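Chapter 3
Working Rules for Shared Robot Rooms

Rajitha Hettiarachchi and Anwara Siriwardena

When several people handle robot tools in one room, most rules they need are very simple. They concern where a person may stand, where a cable may lie and who may hold a tool. Still, at Neltondale we found that these simple rules were the last ones to be written down. The first house standard had 46 clauses, and only 2 of them spoke about the floor.
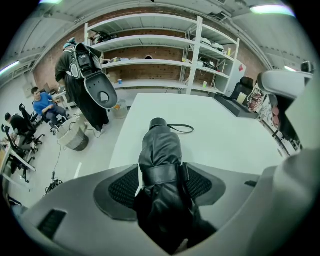
46 Chapter 3 Working Rules for Shared Robot Rooms

A hand-held gripper is light work compared with a fixed arm, and for this reason people become relaxed with it. One person stands and holds the tool in front of the body, while others sit in office chairs a short way off. Cables lie on the table and on the floor. A cup with a drink stands at the end of the same table.

In this chapter we treat three duties: to keep the walking way free, to keep liquids away from the work surface, and to agree who gives the word to start. Each duty is first stated as a rule, and after it comes the record which the room leader must keep. The records from Brekdale, 1,156 entries in total, are used in Section 3.2.

3.1 The walking way

By walking way we mean any part of the floor which a person may cross while holding a tool. No cable shall cross it without a cover. Chairs not in use shall be pushed under a desk.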